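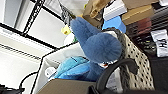

Vellcombe toy drive fills its shelves early, and the sorting has begun

October 28, 2021

The back room at the Carrasco Street hall in Vellcombe has been filling up with stuffed animals for weeks now, and by the time the doors closed on the last day of collecting, the final tally had reached 2945 toys. That is a good deal more than anyone had planned for, and the people who run the Vellcombe Winter Toy Drive have spent the days since then doing what they say is the nicest part of the whole business, which is sorting through all of it.

There is a lot of blue this year. Among the bigger arrivals is a large plush with long, rounded ears and fuzzy fur that has gone a little matted, the way a toy's fur does. Right up against it, in a white open container, is something fluffy in a much lighter blue, close to turquoise. Children tend to go straight for the big ones, according to the drive's organizers, and the long-eared kind are always the first to be picked out.

Last year's drive brought in 917 toys, and that was thought to be a very fine result at the time. The difference this fall seems to come down to two things. The collection started back in June instead of after the summer, which gave families the long school break to go through closets and toy chests, and the neighboring town of Brarnholm joined in for the first time. Brarnholm alone sent over 847 toys, packed into every sort of box and bag you could imagine, and one delivery took up so much of the hallway that the evening choir had to come in by the side door.

Sorting is a slower job than it sounds. Every toy is looked over for loose eyes, open seams and missing bits, and then it goes into a bin or basket according to size. Anything that can be washed gets washed, and anything that needs a stitch or two goes to the mending table, where there is tea on the go most afternoons and a tin of buttons that seems to have been there as long as the hall has. A toy with fur that has clumped together can usually be brought back with a soft brush and a little patience – the organizers suggest brushing when the fur is fully dry, and always in the direction it grows. Toys that are too worn to pass along are kept for their stuffing, and a fair number of the repaired ones are now filled out with it.

Shelving for the back room came from Kaltis, the hardware store on the corner of Carrasco Street, which also lent a stack of baskets and has offered to hang on to the overflow if the room runs out of space. At the rate things are going, that may well happen. Toys are still being left on the front step even though the collection is officially over, and the organizers say they don't have the heart to turn them away. They would dearly love to see the total reach 3000 before the first boxes go out, and with only 55 to go, it would be a surprise if they didn't get there.

The sorted toys will be handed out through schools, clinics and family centers in Vellcombe and Brarnholm in the weeks before the holidays. Families who would like to be included can leave their details at the hall's front desk, and there is no form to fill in beyond a name and the ages of the children.

Extra hands are welcome in the back room any afternoon until the sorting is done. People who can sew are especially wanted, and so is anyone with a washing machine and a bit of time to spare. Late donations can be brought to the hall or dropped off at the counter at Kaltis during store hours – clean, please, and in a bag with the top tied.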